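Half past nine, June, windows open

I meant to write this before supper and then the dishes got the better of me, so here I am at the kitchen table with a cup of tea and a towel still over my shoulder. It was my turn for the good cups tonight, the ones from my aunt that can't go in the machine, and I stood there at the sink doing them one by one and thinking, as I seem to do every evening lately, about whether I will live to see something else do this for me.

Gualtiero Lombardi thinks I will. He called this afternoon (a long call, he had his lunch during it) and he was so happy about the week's work at Halteretti that I hadn't the heart to be gloomy. They have been running the tea table exercise in the simulator, over and over, and he says the arm now has 699 good tries out of 794. I said that was wonderful, and I meant it! But then I did the sum on the back of the gas bill and thought of what the rest would look like on my kitchen floor, and I'm afraid I laughed out loud. He took it well. He said a computer cup costs nothing to drop, and that is the whole beauty of it, you can be as clumsy as you like and learn.

I do see that. I broke 2 of my mother's saucers before I was ten, and she never let me practice on anything after that, so maybe the machine is getting a kinder schooling than I did.

What I keep coming back to is the handle. When I pick up a teacup I don't think about it at all, my finger finds the loop and my thumb knows how hard to press, and if the thing is slippery I've shifted my grip before I notice. Gualtiero says that part is still miles off. Folding towels, maybe. Sweeping, we have already. But fine china with suds on it, he wouldn't trust anybody's arm yet, his own included.

He sent me a picture from the tea table and I have printed it to paste in below. I rather like the purple on the foot. Now to bed, and the roasting pan can soak until morning.
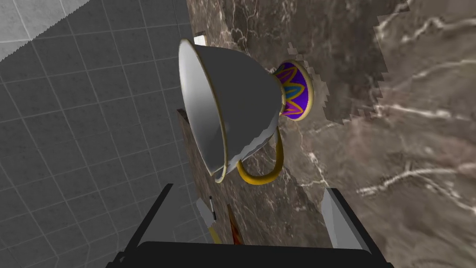

Gualtiero's gold-handled teacup, tipped on its side over the brown marble, with the gripper beneath it.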